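Kitchen build, month four

Hi from the shop kitchen at Guvstead! A few of you asked how the dish-duty build is coming along, so this is my turn at the newsletter. Both arms are bolted down at last and we've moved on to the fun part, which is teaching one of them to go into the sink and come back out without whacking the faucet. Jae-hoon Woo wrote the new reach routine over two long evenings (thank you, Jae-hoon!!) and I've been fussing with cables ever since.

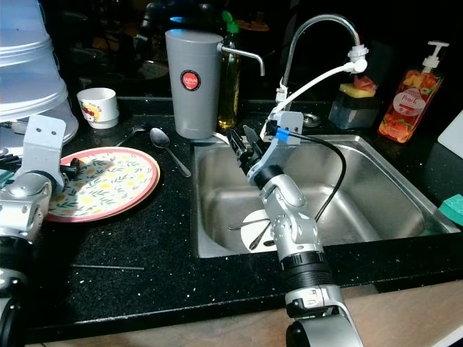
Cables are my whole life right now. Leave too little slack and the wrist tugs at its connector on a deep reach, leave too much and the loop wants to snag on everything you own. I'm on my third layout and I kind of like this one. Next up is spoons, because thin metal things lying across each other are mean to a two-finger gripper, and after that maybe a small dish.

We've spent $253 so far on brackets, screws and cable ties, so if you have spare ties in a drawer, bring them! Come by any Tuesday after dinner, and please wash your own mug for now.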